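# Putting the spanners away: an afternoon with the planner at Asska

*July 29, 2021*

The developer who looks after Asska's planning software makes tea before she'll talk about anything, and she makes it properly, in a pot, with the lid rattling all the way down the corridor at Brustonholm. By the time we had sat down I'd been told how to find the good biscuits and why the heating comes on in June.

Asska is the piece of software that decides which arm does what. It takes in what the cameras report, keeps a list of the tools it believes are on the table, and hands out jobs to the left arm and the right. "People imagine the clever bit is the picking up," she told me, pouring. "I spend most of my week on who goes first."

The job she uses for testing would be familiar to anyone who has ever been told to clear up a garage. There are some spanners and there is a tray, and the one should end up in the other.

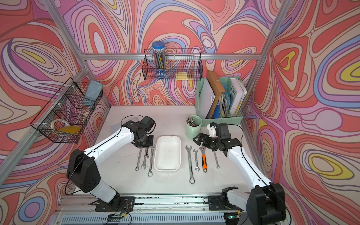 *Both arms over the table, with the tray between the two groups of tools.*

The first version, she said, was terribly polite. Each arm would ask for the space above the tray, see that the other had asked too, and withdraw. "They stood there like two people at a door. I had a log with 3,400 lines in it and every one of them was an apology." She laughed a good deal at this, and so did I, though I gather it was less funny at the time.

The cure was a booking system. An arm now reserves a chunk of air for a short while, and if it hasn't used it within seven seconds the booking lapses and the other may have it. While one is busy at the tray, its partner can get itself ready above whatever comes next, which saves a surprising amount of dawdling.

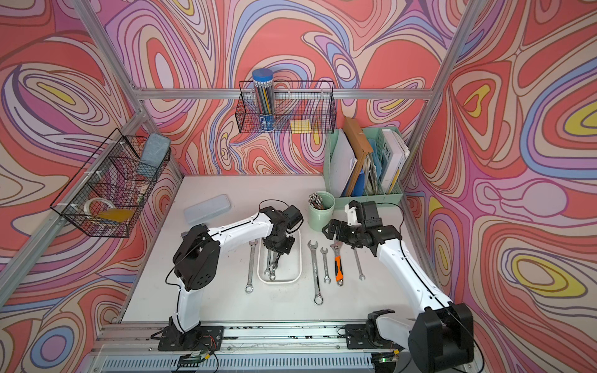 *Left arm down in the tray, right arm waiting above the adjustable.*

I asked whether she had written all of it herself, and she looked quite shocked. The motion library underneath is called Badawi and came to her from another team, along with 18 pages of notes that she still keeps in her top drawer. Badawi knows how to get an arm from one place to another without hitting anything. Asska only tells it where, and when, and sometimes (she was a little sheepish here) tells it to stop and think again.

Then there's the matter of seeing. The fixed camera gives the broad picture, but a spanner is a long, thin, shiny thing, and from a distance two lying side by side can look very much like one. So before an arm commits itself, the software takes a second opinion from the camera at the wrist, and if the two views disagree the closer one wins. 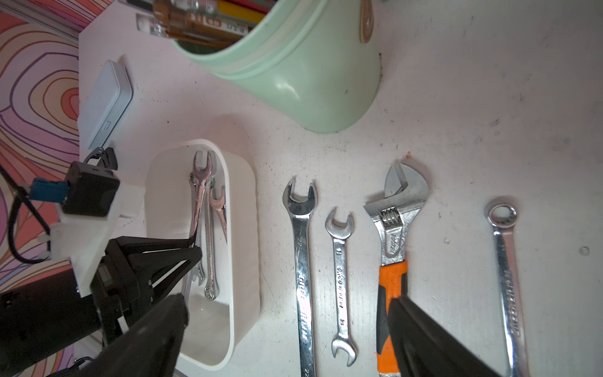
## Shiny things in a heap

Perception is handled by a program called Jonura, and she speaks of it the way you might speak of a bright but excitable nephew. On a bare white tabletop it does nicely. Chrome lying on chrome is another matter, for every shaft picks up a bit of its neighbour, and Jonura is inclined to join the pieces up into tools that don't exist.

"It once offered me a spanner with three ends," she said. "Very confident about it, too."

Her answer has been to let the program say it isn't sure. Each guess now carries a score, and anything under 30 goes to the back of the queue until the arm has moved and there's a fresh view to be had. It makes the whole business slower, and she was at pains to say so, but she would sooner wait than have a finger close on a reflection.

The tray is the hardest place of all, with shafts crossing and ring ends tucked under one another.

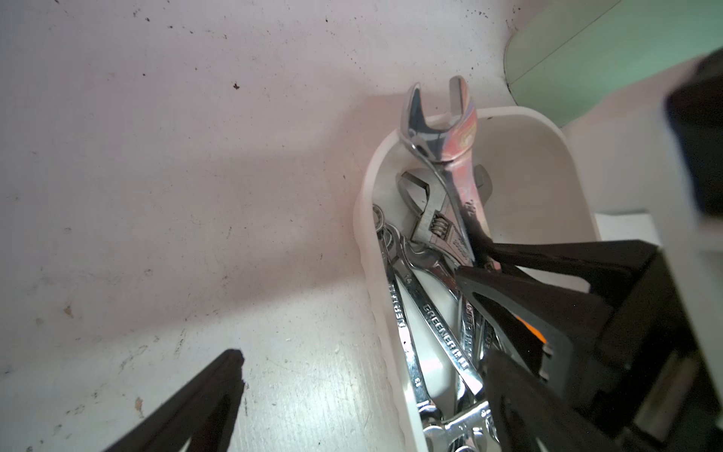 Asska's other developer, who had wandered in for the last of the tea, remarked that he would drop the scores altogether and have the planner nudge the heap a little whenever Jonura was in doubt, as a person would with a drawer of cutlery. They have plainly had this conversation before. She thinks nudging is fine so long as the planner can say afterwards what it expected to move, and at present it can't.

That is what she means to work on next. She wants a small record kept for every nudge, what was believed before it and what was believed after, so that a bad guess can be traced to either the eyes or the plan. He offered to write the first half if she would write the second, and she said she'd think about it once she had washed the pot.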